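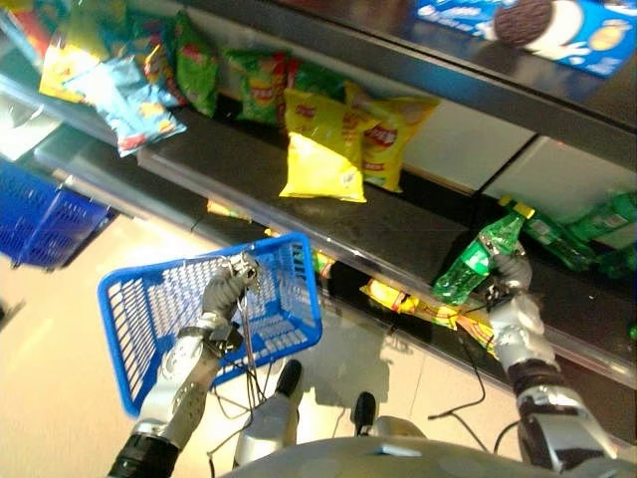
Makis Store Picking Package
Planning and budget page for small retail

The Makis package is made for shops that want to prepare customer orders from their normal shelves. It uses a humanoid robot with two arms: one hand carries the shopping basket, the other takes the product. You can keep the baskets you already have, if they have a handle the hand can close around.

What you pay for
Robot and two hands: on request, price depends on the term
Basket and shelf survey: 600 euros, one visit
Spare finger covers, full set: 200 euros
Training for shop staff: included

The survey is invoiced separately, also when you decide later not to order. We ask for a product list before the visit. Please put chip bags and other soft packages on their own page of the list, they need more time in the setup than bottles.

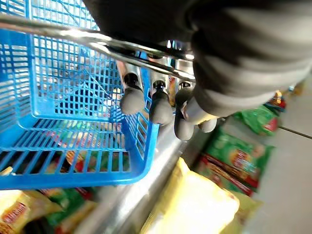

Acuña

When you plan the budget, please look first at the baskets. A mesh basket with a metal handle is a good choice, and the handle must be free to grip near its middle. The Titen hand has rounded fingertips and does not like very thin wire. If your handles are thinner than the survey allows, we quote new baskets in lots of 30.

Calculate also the time of your own people. In our trial shop in Punelness the product list had 1005 lines, and to clean it took longer than to install the robot. Old articles, double names and wrong package sizes should go out before we arrive.

Floor: flat tile is fine. Steps and loose mats are not.
Power: one normal wall socket for charging, near the storage place.
Delivery: orders confirmed before September are installed in the same year.

Not included: shelf changes, network cable, transport to islands.

Request a quote | Download the survey form | Spare parts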